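Learning the Table

Every few months a new result goes around in which a two-armed robot packs a bag, and every few months I get a message from a friend asking whether I have changed my mind yet. The latest one is the packing work from Negin Babaei and Behrouz Kazemi, built on a policy they call Bemodton. The headline number is a success rate on "unseen arrangements." I have read the write-up twice and talked it over with people who like it more than I do. I have not changed my mind, but I think the reasons are worth setting out, because they apply to a lot more than this one project.

The method is simple to state. A person operates the arms through the task many times. The recordings, from a head camera and from cameras at the wrists, go into a network that learns to predict the next short stretch of motion. No model of the bag and no model of the case. Just pictures in and joint positions out. I have no quarrel with that as a recipe. It has done things in the last few years that the older planning methods were bad at, and soft objects are near the top of that list.

My quarrel is with the word "unseen." The case starts lying flat in the middle, the backpack is on the right, and the steamers stand in a row along the wall.

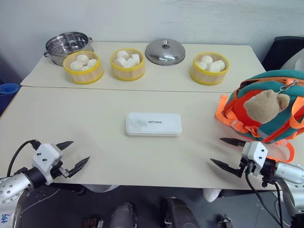 What counts as a new arrangement

In the test set, "unseen" means that the backpack and the case were moved to positions that did not appear in training. The largest shift in the write-up is 10 centimeters. The backpack stays on the right in every trial. The case stays somewhere both arms can reach. The buns and the pot stay at the back.

You can call that generalization if you want to. I would call it interpolation with a generous label. If I learn to park in my own garage and then park in it slightly to the left, I have learned something, but I would not put it in a press release as driving in unfamiliar places.

Bilal Hourani, who works on grasping and who I argue with most Saturday mornings, thinks I am being unfair here. His view is that 10 centimeters is a lot for a floppy bag, since the straps fall differently every time and the opening never has the same shape twice. He is right that the straps are a hard problem. But the straps were falling differently in training too. That variation was in the data for free. The thing I want tested is the variation that was not in there, such as the bag on the left, or a different bag, or a case with a handle.

The steamers bother me more than the distance does. The authors describe them as distractors, meaning things on the table the robot has to ignore. A distractor that is always in the same row against the same wall is a landmark. A network trained from images will use whatever is steady in those images, and a row of yellow rims is very steady. Maybe Bemodton ignores them. Maybe it finds the bag by looking just in front of the third basket. From the numbers given, I can't tell, and neither can the authors. The test would take an afternoon: clear the back of the table, run the same trials, report both figures.

I asked Mitra Jalali about this, as she ran something similar on the Fukora setup. When her group took away the background clutter, their success rate dropped by 17 points. They had expected it to go up. That is one lab and one task, and I would not build a theory on it, but it is the kind of check I now look for first in any paper, and it is missing from most of them.

The plush bear

There is one part of the result I find more interesting than the headline, and the write-up gives it two sentences. The backpack has a plush bear head clipped to it. It is fuzzy, it squashes, and it hangs from a small metal clip close to the zipper pull. For a gripper with pointed fingers coming in toward the zipper, it is a wonderful nuisance.

Closing on the plush is listed in the write-up under "minor failures." I would have put it on the first page. From the wrist, a gripper with the bear in it has tan fur in the center of its view, with the bag looming behind, and the question I care about is what the policy does next. Does it know it has the wrong thing? Does it let go and try again, or does it carry on through the rest of the motion with a bear in its hand?
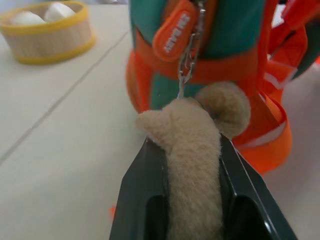 How trials get scored

Which brings me to scoring. A trial was counted as a success if the case ended up inside the bag within the time limit. How it got there did not matter. Two trials with the same tick next to them can be very different in quality, and a person watching would rank them without any trouble.

Babak Bahrami has been pushing for staged scores for years: one point for the grasp, one for opening the bag, one for getting the case in, one for leaving everything else alone. That is 4 points per trial in place of a yes or no. People grumble that it makes results harder to compare. I think it makes them harder to puff up, and I suspect that explains some of the grumbling. The Nazari benchmark tried a version of it and the leaderboard shuffled at once, with the smoothest demo dropping several places.

To be fair to Babaei and Kazemi, the two-handed part is good work. The left arm has to manage a slick, rigid case with rounded corners while the right arm deals with something that gives way whenever it is touched. Those are opposite problems, and one network handles both from the same stream of images. Holding the case at a slant, with the right end raised, looks to me like a sensible way to bring a stiff box toward a soft bag. 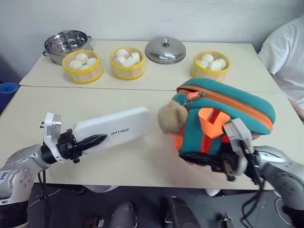
I would still like to know how much of that coordination is reactive. If someone nudged the bag while the left arm was on its way, would the arm adjust, or would it go to where the bag had been? The motions are predicted in chunks of 2 seconds, and that is a long time to be committed to a plan. The Laltadance group published nudge tests with their folding work, and the results were not flattering, and I trust that group more for having printed them.

So my answer to the friend is the same as last time – the arms are better than they were, and the claims have grown faster than the arms have. Take the steamers away. Move the bag to the left side. Tell us every time the gripper closes on the bear, and what happens after. If the number holds up through that, I will write the enthusiastic column and send it to Bilal first.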